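The Long Way Up to Breakfast

The Gruvau hut serves its first breakfast at four in the morning, and by ten past there is a queue for the lavatory that would shame a motorway service station. I joined it in socks, holding my boots, feeling about as heroic as a parcel.

I had come to walk the Cordier ridge, which guidebooks describe as "a mountaineer's walk" or "a walker's climb", depending on how much they dislike you. It runs for six kilometres between two summits you haven't heard of, and for most of that distance it is a perfectly reasonable footpath with a bit of air on either side. Then there are 82 metres that are not a footpath at all, and those are what people talk about at dinner.

They talk about them a great deal. The hut sleeps 100, and on a July night every one of them has an opinion on whether you should rope up. The old hands say no, it's only scrambling. The guides say yes, and look at your boots while they say it.
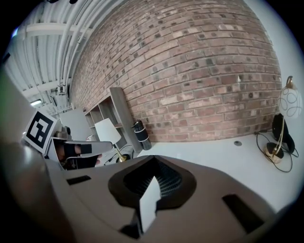
My own training had consisted of stairs. I live somewhere flat, so all spring I went up and down the fire escape of an office block with a rucksack full of bottled water, greeting the smokers on each landing. By June we were on good terms. One of them offered to time me, and I declined, having a fair idea of the answer.

What stairs can't teach you is the waiting. We left the hut in a string of head torches, reached the foot of the steep section just as the sky went grey, and stood there for most of an hour while a party ahead discussed a knot. My toes went. Somebody passed round dried apricots. A woman behind me ate an entire boiled egg with great ceremony, then folded the shell into a napkin and put it in her pocket.

When our turn came the rock was kinder than the talk had been. There were big square holds, worn pale by other people's nerves, and I went up them making a small humming noise I didn't know I was making until the guide asked me to stop. The drop on the left is said to be 700 metres. I can report on the right-hand side in detail.

And then it was a path again, with grass on it and two unimpressed sheep. We sat down for a second breakfast on the far summit -- bread, hard cheese, tea that tasted of the flask -- and watched the next lot of torches being switched off, one by one, below the steep bit. They'd started arguing about a knot.

The bus from Meltel goes twice a day in summer. I missed the first one.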